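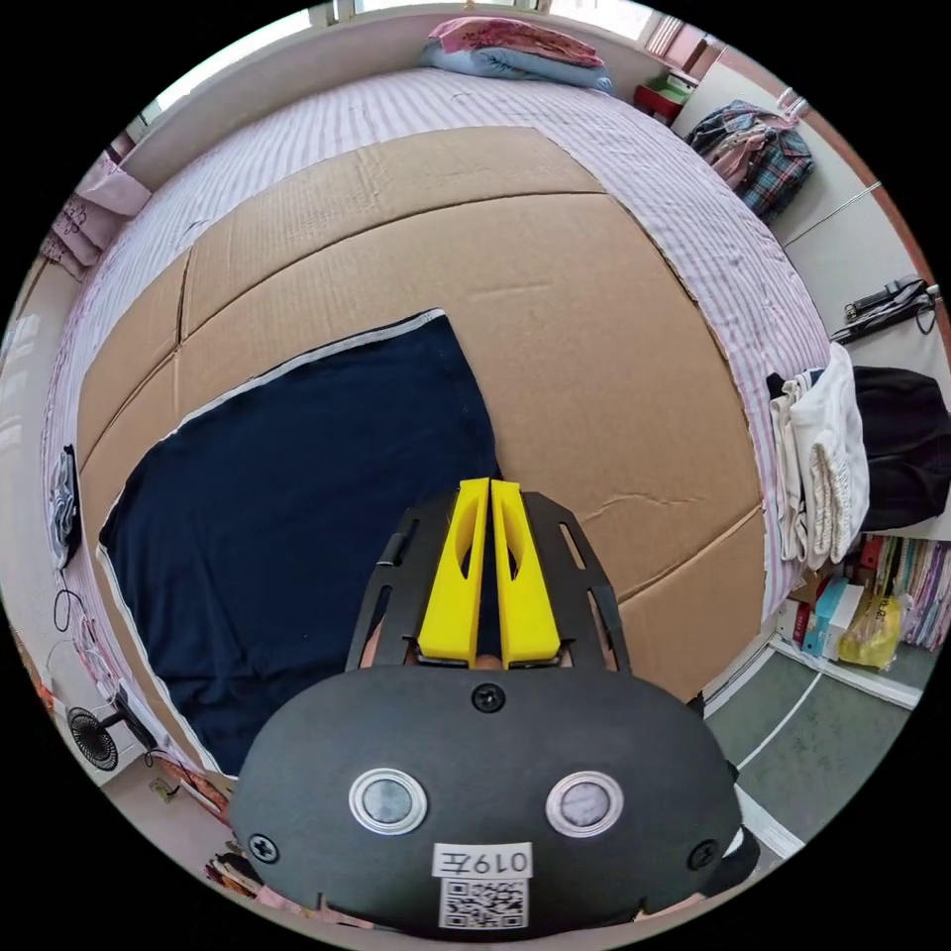

Triin Luik wrote back after the spring round that the bed diary was the easiest part, and that the hard part was remembering to note the room temperature before lights out. We have kept that comment in mind in revising the forms.

Stuvden is recruiting adults for a home study of bedding and sleep quality. The study compares two duvet fillings, coded Flivomar and Breltis, under ordinary household conditions. Enrollment opens in June.

What participation involves

Each participant sleeps under each duvet for 17 nights, with a break of 5 nights between the two periods. A short form is completed every morning and takes about 20 minutes a week in total. A wrist sensor and a room thermometer are supplied -- both must be returned at the end.

Who can apply

Applicants must be 18 or older, sleep at the same address throughout the study, and work no night shifts. People being treated for a sleep disorder are not eligible. Couples who share a bed may apply, but each person files a separate application and keeps a separate diary.

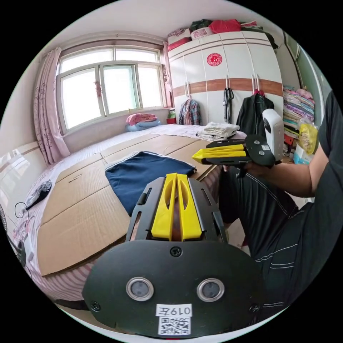

Payment and data

Payment is made in one installment after the equipment has been received. Partial payment applies to anyone who completes the first period only. Diaries are stored under a participant number, and names are kept in a separate file.

How to apply

Send your name, postal address and usual bedtime to the Rimkutė office at Stuvden, quoting reference 2556. Applications without the reference will be returned.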